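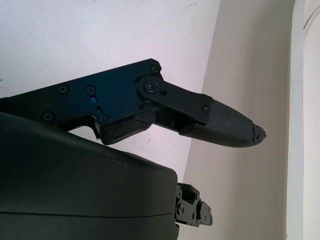 Shared tables at the Nurneck workrooms are to be left clear, clean and ready for the next user. Before wiping down, look over any plastic parts and containers for damage. Small cracks and uneven edges, as on the chipped strip along the lower lip of the black base plate, hold dust and catch on cloths. Such edges should be cleaned with a soft brush, and the cloth kept for flat surfaces. Fine crosshatched textures, like that of the grey pad at the tip, are also better brushed than wiped. Brush along one set of lines and then along the other.

## Wiping the table

Remove everything from the surface first. Mix 300 ml of warm water with a small amount of washing-up liquid, wring the cloth well and work from the back of the table towards the front. Rinse the cloth before starting on the edges. White tabletops show smears readily and should be dried with a second cloth.

Scouring powder and green scourers are not to be used on any table in the Nurneck or Fleltby rooms. Marks from ink or adhesive labels should be reported at the desk if they remain after washing.

## Bins and small items

Each table is provided with one bin for small goods. Flat packets should be laid on the floor of the bin in a single layer, where they can be found without tipping out the contents. Bins with a moulded grid in the floor gather crumbs in the cells and need to be turned over and tapped out before washing.

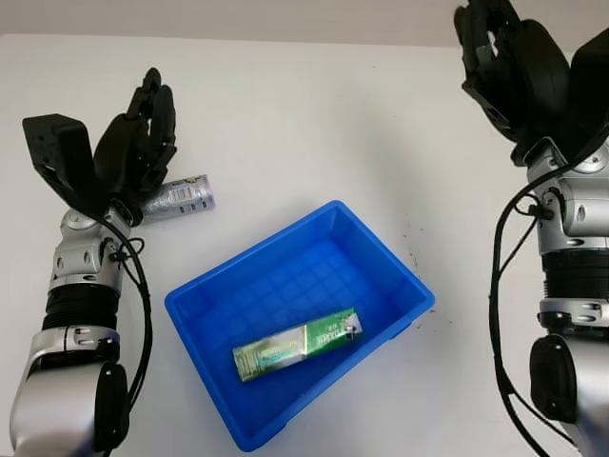 *A green metallic packet lying in a blue plastic bin.*

Drinks cans are not to be stored in the bins. Empty cans should be rinsed and taken to the recycling point at the end of the corridor. Full cans are kept upright on the lower shelf, which is 703 mm wide and takes a single row. Please do not stack them.

Bins are washed every 2 weeks in lukewarm water and dried upside down on the rack. The dishwasher at Fleltby is too hot for them, and several lids were lost to it in May. If a bin has split at the rim, take a replacement from the Brornetti cupboard and write the change in the stock book.

## Screws and loose fittings

Check fittings by hand once the table is dry. A screw that turns under the fingers should be tightened with a driver of the correct size, held square to the head.

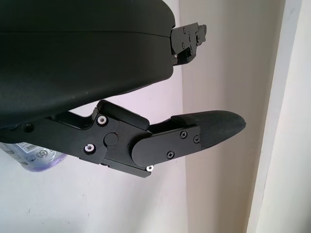 Tighten only until resistance is felt, particularly where the screw enters plastic. Cross-head and hex fixings are kept in separate trays in the Rana drawer unit, and drivers are to go back to the tray from which they were taken. A screw with a worn head should be replaced at the next opportunity and the old one discarded.

Replacement screws, cloths and brushes may be requested at the desk on extension 1364. The desk is open until four in the afternoon.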